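Ticket: fee charged twice on claim payout, Skonard fraud recovery portal
Product: Osix case ledger
Status: closed

Claimant in the Itedton mortgage case reports a payout 50 dollars short. 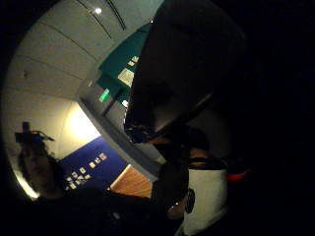
Checked ledger. Filing fee of 50 posted in February, then again on release of funds. Court order allows one.

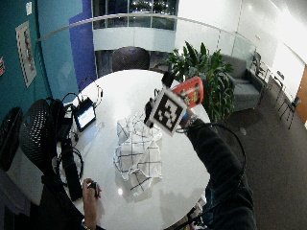 Marker block in hand, checked cloth on the table.

Pulled 200 other claims from the same batch. 33 show the second fee.
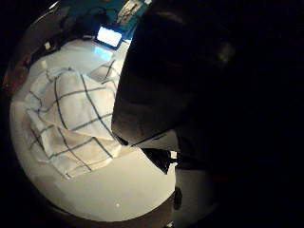 Edet import job had run twice. Turned off the retry setting and reran on a test copy, one fee each. 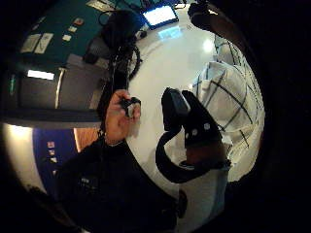
Refunds queued for all 33 plus the original claim. Letters go out with them.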